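Workshop notebook, May, late afternoon

Kettle on, door shut, and at last a quiet hour to write up the small-bits table, which I have been promising Lorenz Koller I would do since before the Kumau job went out. He is quite right that if it doesn't get into the book it doesn't exist, and I'd like him to be able to find a pair of tweezers without ringing me at home!

So, the drawers. The old arrangement was one big biscuit tin, and everything went into it, and everything stayed in it. I measured the shelf over the sink first, thinking the new unit could live up there, but the shelf is 14 cm deep and no good for anything but mugs. It can stay on the table with the ribbed cloth, towards the left, where you can get at it sitting down. The cloth is a great improvement, by the way. Small things used to skate about on the bare top and end up on the floor, and I've spent more of my life under that table than I care to think about.

The open tray on top is for whatever gets picked up ten times a day. Whiteboard marker goes upright in the narrow slot in the middle (blue cap, please put it back on, we have lost 2 already this spring to people who were only going to be a minute). Metal bits on the right. The big compartment on the left was meant for labels and has filled up with sweet wrappers, bright ones, every colour going, and I have decided not to fight it for now. It does cheer the place up on a grey afternoon.

Drawers underneath are less settled. I'd like the top one kept for little loops and fiddly odds and ends, the middle one for things waiting to be mended, and the bottom one for whatever belongs to somebody and hasn't been claimed. They're see-through, more or less, but frosted enough that you still have to open them to be sure, so I'm in favour of labels. Lorenz thinks labels are fussy. We'll see who gives in first.

Other matters. The Mosoti order is paid, invoice 2763, copy in the green folder. Berkura still owe us a reply about the spare dividers and I'll write again if there's nothing by the end of May. Fisik want their box of samples back and I have said yes, once I've found the lid. The dark pleated hanging behind the table needs a brush down, 90 minutes' work if two of us do it, and I'd rather not do it alone with my shoulder as it is.
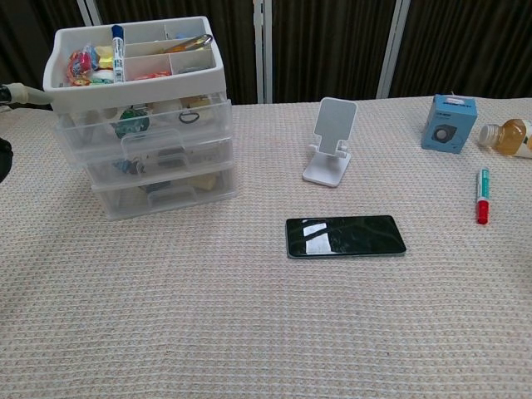
Must also ask Lorenz whether he wants the biscuit tin, before I take it home for actual biscuits.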